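Humidifiers: Questions We Get a Lot

Gollenmont Home Comfort Newsletter, customer questions page. Updated 2023-10-13

Heating season is coming and the phone is already going. Please check here first, most of it is covered. If not, call the shop or use the form.

What humidity should my house be at?

Between 30 and 50 percent for most homes. Lower end when it's really cold out. If you see water running down the inside of the windows, you're too high, turn it down.

How do I know what it is now?

Get a hygrometer. Cheap ones are fine. Put it on an inside wall, not next to the humidifer, not over a register, not in the bathroom. Give it a few hours before you believe it.

Evaporative or ultrasonic?

Depends. Evaporative has a fan and a wick. Bit noisier, needs new wicks, doesn't throw white dust. Ultrasonic is quiet, no wick, but with hard water you get dust on the furniture unless you use distilled. Most of the town side of Robles has hard water. So most of our Robles customers end up with evaporative.

And steam ones (warm mist)?

They boil the water. No dust to speak of, but they use more power and the water is hot. Not for a kid's room. Scale builds up on the heating element, plan on descaling.

What size do I need?

Go by square feet, and go by the space that's really open to the unit. A bedroom with the door shut is a small job. An open downstairs isn't. The Cullard tabletop we stock is good up to 626 square feet. The bigger console does 1000 with normal ceilings. High ceilings, go up a size.

Can one unit do the whole house?

A portable, usually no. Upstairs and downstairs with doors closed, you want two, or a bypass unit on the furnace. We install those. Needs forced air. If you have radiators it won't work, stick with portables.

Where do I put it?

Off the floor if it's a tabletop, on something flat that can take a little water. Couple of feet from the wall. Keep it away from curtains, books, anything with a plug. Consoles go on the floor, near a cold air return if you can.

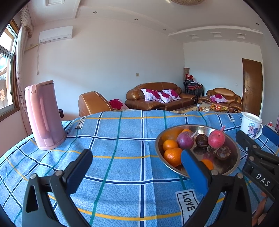
Vol. 8, page 3

How often do I clean it?

Rinse the tank every day you use it. Proper clean once a week. White vinegar and water, half and half, let it sit 30 minutes, scrub with a soft brush, rinse well. Unplug it first!! Every year somebody doesn't.

Can I use bleach?

Only if your manual says so and only in the amount it says. Never with vinegar. Never run the unit with bleach in it.

Can I put essential oils in the tank?

No. Oils crack the plastic and gum up the wick, and the Cullard warranty doesn't cover it. Some models have a separate tray with a pad. Use that.

My wick is brown and crusty. Bad?

Minerals. Flip it over once, you'll get a bit more life out of it. When it's stiff all the way through, or smells, replace it. Heavy use means every month or two. We have wicks on the wall behind the counter, bring the old one in or at least the model number.

It's on but I don't see any mist

Evaporative units don't make mist you can see. Check the water level going down overnight. If it's dropping, it's working. For an ultrasonic with no mist, the disc probably has scale on it. Vinegar, soft brush, try again.

There's a musty smell

Old water. Dump it, clean the tank and base, new wick. Don't top off water that's been sitting.

What does it cost to run?

Not much for evaporative and ultrasonic. Some 100 watts on the bigger consoles at high speed, less on low. Warm mist is a lot more.

When do I put it away?

When the heat goes off for good. Clean it, dry every part, throw out the wick. Store it with the cap off the tank. A tank put away wet will be nasty by next winter.

Do you service furnace humidifers?

Yes. New pad, check the drain line, check the valve and the humidistat. Book early. By February we are backed up and mostly doing no-heat calls. Namen addresses have a trip charge, ask when you call.

Returns?

Unused, in the box, with receipt. Once there's been water in it we can't take it back, but warranty problems we will handle at the counter.

Who do I talk to?

Patricio Requena for service bookings and anything on the furnace. Anyone at the counter for portables, wicks and parts.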